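Robots and the school lunch run: are we there yet?
24/03/2018

I spent a morning at Postura this week, the small outfit over on Pearce Street that wants to get machines doing the jobs I put off until Sunday night. You know the ones — packing lunches, pairing socks, finding the lid that goes with the box. So can they do it yet? Sort of!

Leanne Tindall runs the chores side of things, and she was refreshingly blunt with me (I'd come in expecting a sales pitch). Her team has logged about 3000 attempts at kitchen and shop-floor chores since June, and she says the hard stuff is still anything soft. A mug holds its shape and a cereal box mostly does too. Cloth goes wherever it feels like going, and then there's a zipper folded into it somewhere.

"A kid of 8 does this without looking," she told me. "We'd be thrilled with a kid of 8."
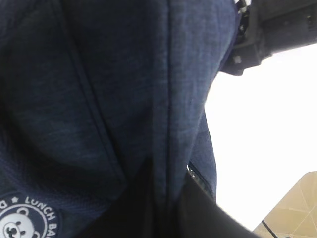

I have to say I'm rooting for them, panda lunch bags and all. My own two come home with bags squashed flat at the bottom of a backpack, and if a machine can learn to open one of those I'll be first in line with my wallet out.

Don't go clearing a corner of the kitchen, though. Postura's next step is a shop-floor trial with Jillimetti, the bag and luggage store, where the arm will have 200 items to sort and put back on shelves. Leanne wouldn't give me a date for a home version, and she wouldn't talk price either — I did try, twice.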